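How do I get yellowed white plastic cases clean without wrecking them?
Asked in Home & Cleaning

I keep small stuff in hard plastic cases with hinged lids. Pens, drill bits, earbuds, spare screws. The white ones have picked up a dull yellow tint over the last couple of years, mostly on the lids, and there is a gray film in the corners of the trays that dish soap doesn't touch. I have 14 of them from different makers, so I can't look up one set of care instructions.
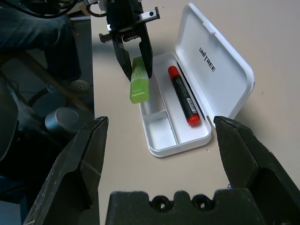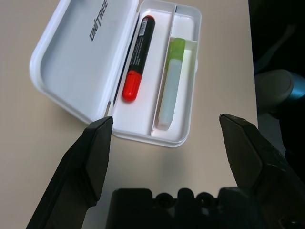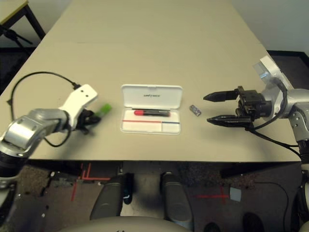 What I have tried so far

Dish soap and a sponge. Took off the dust, did nothing for the yellow.

Baking soda paste. It got some of the film out, but it left fine scratches on the shiny inside of one tray and I don't want to do that to the rest.

A spray called Gebru that my hardware store sells for patio chairs. It smelled strong and made one lid feel tacky, so I rinsed it off and stopped.

I don't want to use anything that will take the printing off. Several have a name or logo on the lid and I'd like to keep that. Is there a way to do this at home, and is the yellow even something that comes out?

Posted by tallpantry

skorness_fan
Magic eraser. Works on everything.

Posted by skorness_fan

oldgaragehand
Please don't use a melamine sponge on these. It is a very fine abrasive. It will take the shine off the inside of the tray and it will go right through printed lettering. I lost the name off a tackle box that way in one pass.

You have two separate problems and they need different treatment.

The gray film is usually skin oil, dust and whatever came off the things you stored. Warm water with a little dish soap is the right start, but it has to sit. Fill the tray, leave it for an hour, then go into the corners with a soft toothbrush. If there is a divider, run the brush along the bottom of it on both sides. For what is left, use a cotton swab with rubbing alcohol, on the inside only. Test a hidden spot first, because alcohol can cloud some clear plastics and craze a few others. Keep it off the printing completely.

The yellow is in the plastic itself. It comes from light and heat over time and no soap will lift it. People bring the white back with peroxide:

1. Wash the case and dry it.
2. Cover any printing with a strip of tape, pressed down at the edges.
3. Put on gloves and eye protection. The cream kind of peroxide used for hair is strong enough to burn skin.
4. Brush on an even coat and wrap the part in clear plastic wrap so it doesn't dry out.
5. Set it in daylight. Check it every hour and smooth out any thin patches, or you will get streaks.
6. Rinse well.

Two warnings. The tape leaves a slightly darker patch around the logo, and the yellow often comes back within a year or two. Also watch the hinge if it is the thin molded type. Old plastic gets brittle there, so don't bend the lid back past where it wants to go while you are working on it.

If it were me, I would clean off the film and live with the yellow on most of them – do one lid as a trial and see if you think it was worth the afternoon.

Posted by oldgaragehand

Wisier_lane
Agree with the answer above on the peroxide. I did a set of Tover boxes in February, when the sun is weak here, and it took most of a week. A cloudy window is slow but you get fewer streaks.

One thing to add. Look at where you keep them. Mine were on a shelf across from a south window and only the sides facing the glass had turned. I moved them to a closed cabinet and the new ones have stayed white. Rubber bands and soft grips on tools can also stain white plastic if they touch it for months, and that kind of mark has never come out for me with anything.

For the tacky lid, wash it again with plain soap and leave it open to air for a few days. If it still feels sticky after that, the spray has softened the surface and I would just use that case for something you don't care about.

Posted by Wisier_lane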